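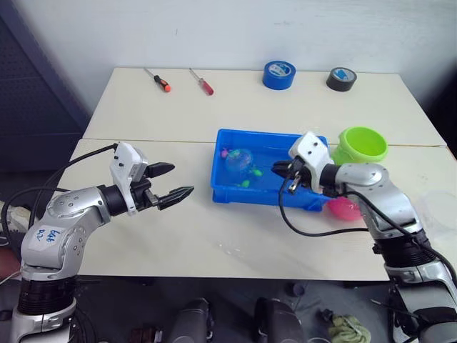 The blue tray and the two cups, with the screwdrivers still out at the back.

2024-08-06

Slept badly, up before six. Made coffee and decided to get the toys sorted before it got too warm to want to do anything. They have been in bags since we moved from Flundville, and I have been stepping over those bags since November.

The plan was simple enough. Small things go in the blue tray first, then get checked, then go in a box to keep or a box for Larasati. The clear ball with the pink and green in it went in early. I had forgotten we owned it. I put it down to keep and then changed my mind twice. It is still on the keep side as I write this. The little pink toy is a keep. The green pieces belong to something, but I could not find the rest of it in either of the first 2 bags, so they are waiting.

The cups, lime green and pink, are for the bath. I had thought of giving them away, but they stack badly with everything else and Larasati has enough cups. Bath shelf.

I had the screwdrivers out for battery covers. The orange and black one is the better of the pair for grip. The red one was my father's and I use it when I can. One cover had a screw so worn that neither would turn it, and I gave up after ten minutes and threw the thing out - it was a siren, so no great loss.

Lunch was leftover rice and an egg. Called Naltico about the shelf unit. I was on hold long enough to wash up. They say it is 148 with delivery and that the 90 I was quoted was for the narrow one. I said I would measure again. Measured the wall after: the wide one fits, but only if the lamp moves.

Larasati Ismail came by at three for her box. She took most of it and left the puzzles, saying hers are all missing pieces already. She stayed for tea and told me about the apartment on Cervantes, which has gone to somebody else. She is not as upset as I expected. There is another one near Fundley she will see next week, smaller, but with a proper kitchen.

Did one more bag after she left. No sign of the rest of the green thing. My back hurts from bending. Tomorrow the books, if the boxes are not too heavy, and I need to buy tape and light bulbs.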